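Terkeo Toy Library: the Sorting Tray

README for the item list, the photo and the rules, such as they are

What you have downloaded

A list of small toys held by the Terkeo Toy Library in Fluststead, one photo, and this file. The list has 500 rows, one per toy, and covers the balls, squeakers, ropes, blocks and miscellaneous soft things that live in trays. Puzzles and board games are in a separate list, kept by somebody with more patience. Ride-on toys are in the shed and can be seen from the road.

The list began life as a way of settling arguments. Members would return a ball, we would look at it, and there would be a discussion about whether it was our ball. Now the discussion is about the list.

Columns

item_no: our number, written on the toy in laundry marker where the toy will take it. Fuzzy toys won't.

name: what we call it. Please don't correct these. "Angry green one" has been borrowed under that name for years and the children know what they mean.

group: ball, rope, block, cloth, tin, or other. Other is the biggest group and we're not proud of it.

colour: main colour only. If it has more than two, write "multi" and move on with your life.

texture: smooth, knobby, spiky, fuzzy, knotted. Added at the request of the playgroup, who use it more than any other column.

squeaks: yes, no, or used to.

condition: good, fair, or loved. Loved means it's nearly finished but there would be tears.

loans: times borrowed. The whole list adds up to 2,921 loans, and a startling share of those belong to footballs.

The tray

The sorting tray is the activity most people come for. You tip a tray's worth of toys together, put out the coloured cubes with the holes in the top, and let the kids decide what belongs with what. There is no correct answer. Adults find this harder than children do.

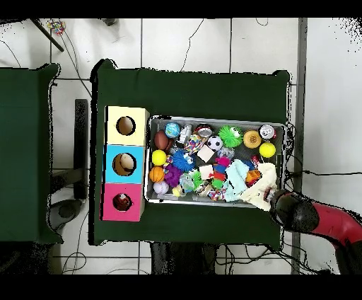

Photo: Lina Qudah / Terkeo Toy Library. Free to reuse with credit.

The tray is densely packed in the photo, with the soccer ball near the middle and the foam blocks off to its right. Purists will note that the globe is also a ball. It's listed under ball, after a long evening on whether it should be under other, and a member's suggestion of "geography" was not adopted. The little white cubes get entered as blocks. The drink cans come under tin, and yes, they count as toys, as anyone who has owned a toddler and an expensive present will understand.

Cube order is pale yellow on top, then light blue, then pink. Some families call the bottom one magenta. The list says pink.

Running a session

Allow 20 minutes for under-fives and longer for their parents. Use a cloth on the table or the balls will be in the next suburb. Start with texture if the group is shy, colour if they're loud. Ropes go in last, as they tangle with everything, including each other.

Pack up by group, balls first. The tennis balls look identical to everybody except the child who had one of them.

Known problems

63 rows have no texture. They were entered before the column existed and I'm getting to them.

"Huet" and "Wamholm" turn up in the notes column here and there. These are the two branches we swapped toys with, and the notes mean the item came from there. Where a row says both, it has been to both, and nobody wants it back.

Tennis balls are listed singly but not reliably told apart. Treat any one of them as any other.

"Grey" and "silver" are used for the same thing depending on who was typing. Both spellings of grey appear as well. I've fixed most of them.

Changes

January: added squeaks column. Tested every toy for it in one sitting. Would not recommend.

Before that: one list, in pencil.

Using the list

Copy it, change it, use it for your own toy library. If you publish a version, mention Terkeo and leave the names alone. Corrections can go in the book on the front desk at Fluststead, under the one about the missing puzzle piece.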